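Subject: Re: [washam-stores] Desk stationery boxes – contents and refill

On the shared benches, Kavinda Sikder wrote:

> The Drosska boxes keep coming back to the supply shelf half filled. Some have
> pens and no scissors, some have the reverse. Could we settle one standard
> load and write it down? Also, markers: in the box or in the cup by the
> whiteboard? I have 11 boxes to make up before the end of March and would
> like to do it once.

Agreed on a single standard load. My proposal follows, and unless there are objections I will copy it to the Siriwardena benches as well.

Markers go in the box. The cup by the whiteboard is for whiteboard markers only, and mixing the two has already cost us one board surface. Any marker found on a benchtop goes back to the nearest box with its cap pushed fully home. 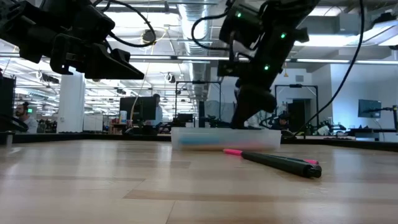

Long-barrel markers do not fit parallel to the short side. Lay them on the diagonal, at the bottom of the tray, and put them in before the pens. If a marker goes in last it sits proud of the rim and rolls out when the box is carried.

On Kavinda's other point, I would leave the lidded compartment out of the standard load. People use it for clips, labels and spare leads, and a fixed list for it would be out of date within a month. The open tray is the part that needs to be consistent:

- one pair of scissors, closed, at one end
- one marker, on the diagonal
- one pencil, sharpened
- thin pens in the remaining gaps, assorted colors

Thick gel pens are excluded. They take up the width of two thin ones and the refills are a separate order line.

The clear tray can be checked without unpacking it. Put the box down flat and look from above: scissors, marker and pencil should all be identifiable at a glance. If one of them is hidden, there are too many pens. 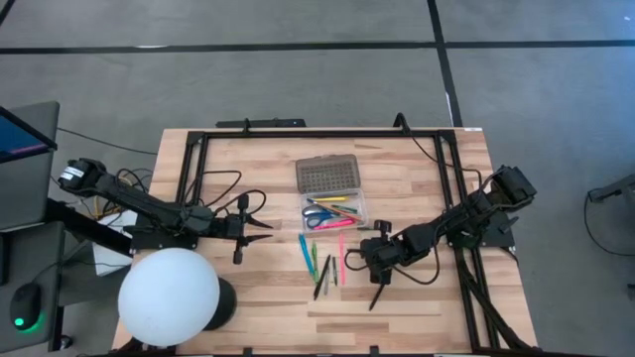

## Refill and ordering

Thin pens come from Zusunis in cartons of 1,000. The last carton is still open, so no order is needed for this round. Scissors are bought singly. I have 6 spare pairs in the supply cabinet, second shelf – please sign for them on the sheet inside the door.

Pencils are charged to cost line 61, markers to general supplies. Do not combine them on one request; it gets returned.

Kavinda, please hold the boxes until noon tomorrow in case someone wants a change to the list.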